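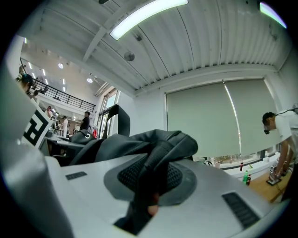

How much hand demonstration does a robot need before it can do a task alone?
It depends on how much the task varies. For one object in one known spot, 26 good demonstrations were enough in our tests. For the bag task I will talk about today we collected 700, and the policy was still improving when we stopped.

Slide 2 - Two ways to show a task

Hand-held gripper: the operator carries the gripper and does the task directly. No arm in the loop. The camera on the tool records the view, and the pose is recovered afterward.
Remote control: the operator moves a leader device or wears a headset, and the arm follows.
Say early that we use both. People ask every time.

Slide 3 - What each one costs

Hand-held is faster per episode. Operators reach a steady pace in the first session.
Remote control is slower, but every recorded motion is one the arm has already made. With hand-held data you find out later that the wrist went somewhere the arm cannot reach.
Prorkley runs check reachability before training. Episodes that fail are dropped, not repaired. Repair was tried and made the policy worse.

Slide 4 - Markers

Square markers on the fingers give us the opening width from the camera image. No encoder in the handle.
Failure cases: glare on the marker, cloth over the marker, fast closing.
Cloth is the bad one. Soft items bunch up near the fingertips, and the width estimate jumps. We hold the last good value for 6 frames, then flag the episode.
(Skip the filter equation unless asked. It is in the backup slides.)

Slide 5 - The bag task

Pick up a soft bag by the handle, move it, set it down with the handle up.
Handle position changes each time. That is the reason for the large set.
Play the Waneck clip here. Start it from the second attempt. The first one is the operator adjusting grip.

Slide 6 - Operator habits

Operators pause before grasping. The policy learns the pause and then sits there.
Fix: trim still segments at the start, keep short ones in the middle.
Two operators with different habits are harder to learn from than one consistent operator. Mikuš data was split by operator for this reason.

Slide 7 - Storage and labels

The full set is 2,000 episodes across all tasks. Cudari handles sync and upload at the end of each session.
Label success at the time of recording. Labeling from video on Friday afternoon gave us a lot of wrong labels - small slips do not show in the wrist view.

Slide 8 - Open points

Force is not recorded on the hand-held tool. For bags this is fine. For connectors it is not.
Mixing hand-held and remote data in one training run: early results only, do not quote a number.
Leave this slide up during questions.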